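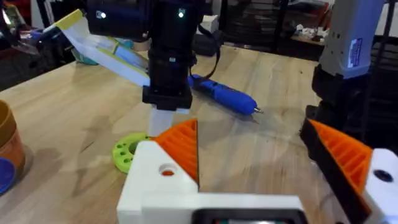 Rirkwood worktable from Sestora: review after one summer

I bought the Rirkwood in August to replace a folding table that wobbled every time I leaned on it. Most of my work on it is small stuff: engraving, cutting and taping, sorting parts into boxes, gluing things and then waiting on the glue. I paid $509 at Vendico, delivery included, and nobody at either company knows I'm writing this.

The table ships in one long carton and one flat one. Together they weigh 108 pounds, and the driver will leave them at the door. Plan on a second person for the stairs. My sister-in-law, Nour Srour, took the other end, and we had to stand the long carton upright to make the turn on the landing.

Assembly

The legs bolt to a pair of rails and the rails bolt to the underside of the top. There are 13 steps in the booklet, and the drawings are clear except for step 9, where the left and right rails look the same. They aren't. The slotted holes go toward the back. I put them in wrong, got the legs on, and had to take it all apart. Sestora could fix this with a sticker.

You get a hex key in the bag. I used my own driver with a hex bit for most of it and finished by hand. Leave all the bolts a little loose until the table is standing on its feet, then tighten. The booklet says to tighten as you go, and when I did it that way the first time, one foot sat off the floor.

The feet screw in and out for leveling. My floor slopes toward the window and there was enough thread to deal with it.

The top

The top is the reason to buy this table. It's light wood with a pale, visible grain, and small things are easy to find on it. My old table was dark gray and I lost screws on it constantly. A dropped black screw on the Rirkwood shows up right away. Clear plastic pieces are harder to see, but that's the same on any surface I've worked on.

Pale wood also shows dirt. Marker comes off with a damp cloth if you get to it the same day. Ink left overnight leaves a faint stain. I have one of these near the front left corner and have stopped trying to get it out. Glue scrapes off with a plastic card once it's dry. I tried a metal scraper once and it took some finish with it, so don't do that.

Tape is fine. I've pulled masking tape and colored vinyl tape off the surface many times, including some I left down for two weeks, and the finish didn't lift. There was a little residue from the vinyl, which came off with cooking oil and then dish soap.

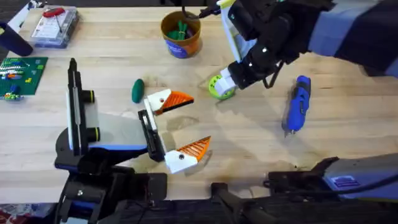
Wycliffe Mushi wrote in after my first-week notes to say his Rirkwood had picked up dents along the front edge within a month, and he wanted to know if mine had done the same. He works with heavier hand tools than I do and keeps a small anvil on his. He also said he'd buy it again, but would put a mat down on day one.

Mine has two dents. One is from a hammer and I'd expect that from any wooden top. The other is from the corner of a steel ruler that fell from shelf height, and I was surprised how deep it went. So I'd agree with Wycliffe. If you pound on things, get a mat or get a different table. For light work the bare surface holds up.

Noise and shaking

I engrave with a handheld rotary tool, and on the folding table the whole surface buzzed. Loose parts would creep toward the edge while I worked. The Rirkwood is much quieter. I still feel a slight hum through my forearms at the higher speeds, but small parts stay where I set them down.

Side to side, the table is stiff. Front to back it has a little give if you push hard on the edge with both hands. A quarter turn on the rear bolts helped for a few weeks and then I had to do it again. I've now put a drop of thread locker on them and will see how that goes.

One complaint here. The top is completely flat with no lip, and a round tool can roll if you set it down carelessly. My engraver has gone off the edge once. It still runs. I now park it at an angle, away from the front, with the cord on the far side.

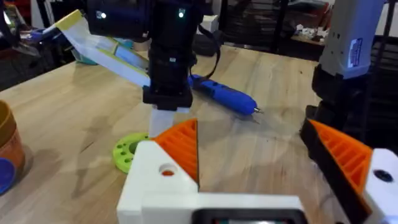
Blue rotary tool set down at an angle on the Rirkwood top.

Space and storage

There isn't any storage. The photos on the Sestora page show a drawer, and that's a separate item which was out of stock when I ordered and still is. Read the listing carefully if the drawer matters to you.

I've gotten by with a cup for the tall things and a clear plastic box with a lid for cards and small parts. The clear box is worth having over a solid one, as I can see what's in it without opening it. The cup stays well back from the front edge. It's a plain round cup that was already in the house, and it does the job as well as the tool caddy I paid for and gave to Tala Abu Hammour.

Depth is good. I can have a job in front of me and keep the cup and the box beyond it without reaching too far. People with shorter arms may want to sit closer or stand. The rear rail is set far enough in that a clamp-on lamp fits along the back edge, and a clamp will also go on at the sides. The clamp pads left a light mark in the wood after a month. A scrap of cardboard under the pad took care of that.

Leg room is fine at a normal chair. With a tall stool my knees hit the front rail.

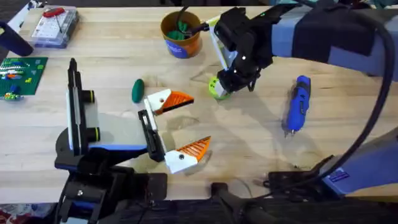 The cup with the blue label, in its usual kind of spot on the wood.

Customer service

I contacted Sestora once, about a missing cap for one of the feet. Hanan Issa answered the next day and asked for the number printed on the booklet. The cap came in a padded envelope nine days later, along with a spare. No complaints.

Vendico was slower. They charged me twice for delivery and it took three emails to get the second charge removed.

Would I buy it again

Yes, at this price, for this kind of work. The top is easy to see things on, it wipes down, and it doesn't shake. I'd want the rail holes marked and I'd want the drawer to exist. If your work is heavier, look for something with a harder surface, or add the cost of a mat to the price.

Rating: 4 out of 5

Updated Wednesday, October 8, 2025: the thread locker is holding so far. The stain in the front left corner is still there.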